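Sonham Community Kitchen – Table Hire FAQ

Last updated in May. Read this first pls, then email.

How do I book a table?
Form at the Drummond Street desk or online. Deposit is $15, back to you after checkout.

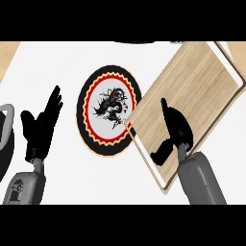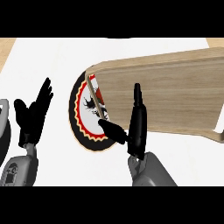
How long is a slot?
Five hours. Set-up and clean-up count as part of it – so plan for that.

Can I bring my own food?
Yes. Label it. Anything left in the fridge overnight gets tossed.

Is there parking?
Letberg lot, behind the building. Free after 5. Not the bakery spaces, they do tow.

How many people can come?
Main hall holds 200. Side rooms less, ask when you book.

Can I cancel?
Up to the day before, full refund. Same day – no refund, sorry.

Do you have high chairs?
A few. First come first served. Cant reserve them.

Lost something?
Check the bin by the front desk. We keep stuff untill the end of the month.

Who do I call if the door code fails?
Front desk, extension 284.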